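Gripper goes limp mid-pick, connector or firmware?
Faults and Repairs > Small arms and grippers

inga_bench
Posted 9:40 pm
Evening all. I've got an Inga two-finger gripper on a small arm and I'm losing my mind with it. It picks leaves and other light bits out of a tray, very gentle stuff, and every so often the fingers just go slack. No error on screen for a good 2 seconds, then "position lost" and the arm carries on moving as if all is well. That last part is what bothers me! Last night it swept a full tray sideways before I got to the stop button.

I've done 800 picks since April and the first 51 faults are in a spreadsheet, if anyone fancies it. Force limit is as low as it goes, so I don't think it's overloading on dried leaves.
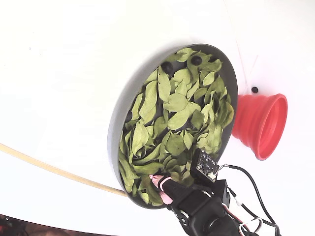

The fault comes more often when the wrist is tipped right over and reaching into the tray. With the wrist level I can go 100 picks without a hiccup. So I'm leaning towards the wiring, but Julián at our place reckons it's the firmware and wants to roll it back.

Iker Toledo
Posted 9:58 pm
Wiring. Had the same on ours. The plug works itself half out when the wrist turns and you get a break too short to see on a meter. Power it off, unplug everything at the gripper end, look at the pins, push it home, then give the cable more slack than you think it needs.

camska_cov
Posted 10:15 pm
Not so sure. If the plug was dropping out you'd lose the whole board and it would restart, and you'd see that in the log straight away. Two seconds of silence sounds like a timeout to me. What's yours set to?

inga_bench
Posted 10:22 pm
Timeout is whatever it came with, I never touched it. No restart in the log that I can find – but the log only writes on a fault, so I might be missing it.

Iker Toledo
Posted 10:31 pm
Depends which wire goes, Covadonga. Lose one data line and the board stays up quite happily. Ours never restarted once.

camska_cov
Posted 10:44 pm
Fair enough, I hadn't thought of that. I'd still shorten the timeout first, it takes a minute and you need it either way. An arm that keeps going when it can't hear its own gripper is a worse fault than the slack fingers. What if someone's hand is in there?

yian_so
Posted 11:02 pm
Agree with the last bit. Please don't run it again until lost contact stops the arm. And don't roll the firmware back at the same time as moving the cable or you'll never know which one did it.

inga_bench
Posted 11:10 pm
Right, told off and deservedly so. Arm is switched off for tonight. Timeout and stop first, then the plug, and Julián can have his rollback if it's still playing up after that. Does anyone know if the Rarnen cable clips fit the Inga wrist?

Iker Toledo
Posted 11:17 pm
The small ones do. You'll have to file the edge a bit.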